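4.3 Teaching a pick by hand

Read section 4.2 first if the arm has been switched off since its last calibration. The Skovar will happily record a task while out of true, and will repeat it out of true for as long as you let it.

Before you begin

Set the speed limit to 60 mm/s. The arm can go faster and so, in theory, can you, but a hurried demonstration teaches hurry.

Clear the bench of anything you would mind replacing.

Recording the demonstration

1. Press and hold GUIDE on the hand controller. The joints go slack and the arm can be moved with two fingers. If it needs two hands, the brake is still on – see fault 509.

2. Bring the gripper to a start position with the whole pipette stand in the wrist view. A tilted view is acceptable. Both legs need not fit in completely, but the blue crossbar and the pipette hanging from it must be clear of the gripper fingers. 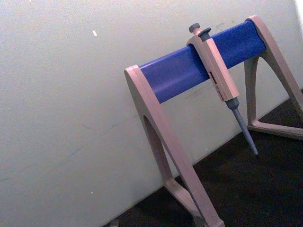 3. Press MARK to store the start position. The controller beeps once. Two beeps mean it has stored the position over an older one, and you may wish to think about which.

4. Guide the open fingers to the handle of the pipette, below the crossbar. Keep away from the two buttons at the top. One is the plunger, the other ejects tips, and the robot has no opinion about either until you give it one.

5. Close the gripper with the thumb wheel. Stop when the force bar turns green.

6. Lift until the hook is free of the crossbar, then draw the pipette towards you. Do not pull first and lift second. The stand will come too.

7. Release GUIDE and press SAVE.

CAUTION: Keep the tip cone away from the bench and the stand's feet throughout. A bent cone is not covered by the Onville service plan, however well you tell the story.

Note: Pauses are recorded. If you stop mid-lift to answer a question, the arm will stop there too, on every run, looking thoughtful. Use TRIM to remove them.

How many demonstrations?

The Colard planner accepts a task after 54 good recordings. Vary the start position a little between them, and delete the bad ones as you go. To record by remote control instead, continue to section 4.4.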